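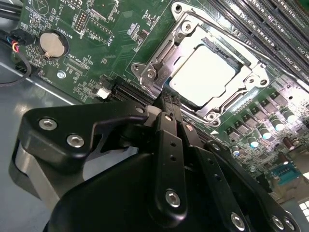
Garra da célula Plinitz junto ao soquete do processador, com a placa-mãe ainda no gabinete.

Início | Células | Manutenção | Peças | Contato

Perguntas frequentes: garra e câmera de punho da célula Plinitz

De quanto em quanto tempo devo reapertar os parafusos da garra?
A cada 100 horas de operação. Use chave sextavada e comece pelo suporte lateral – é o ponto que mais folga.

Quando trocar as almofadas das pontas?
Quando a textura estiver gasta ou depois de 582 gabinetes, o que vier primeiro. Troque sempre o par.

A garra encosta na moldura do soquete antes da hora. O que fazer?
Refaça o zero da altura com o gabarito Lisent. Se o erro continuar, verifique se o gabinete está bem assentado nos batentes.

O reflexo do processador atrapalha a câmera. Preciso trocar a lente?
Não. Reduza a exposição em passos de 5 e repita a captura. O dissipador metálico do processador claro demais na imagem não impede a localização, desde que o contorno da moldura esteja nítido.

Posso trabalhar com os cabos do gabinete conectados?
Sim, se ficarem fora do percurso dos dedos. A fonte deve estar desligada da tomada.

Onde peço peças?
No balcão da Kukix, com Sinéad Keogh. Informe o número de série da garra.

Atualizado em 5 de abril de 2026

Veja também
Gabarito Lisent: instalação
Troca do cabo de punho
Batentes Rafferty: ajuste e limpeza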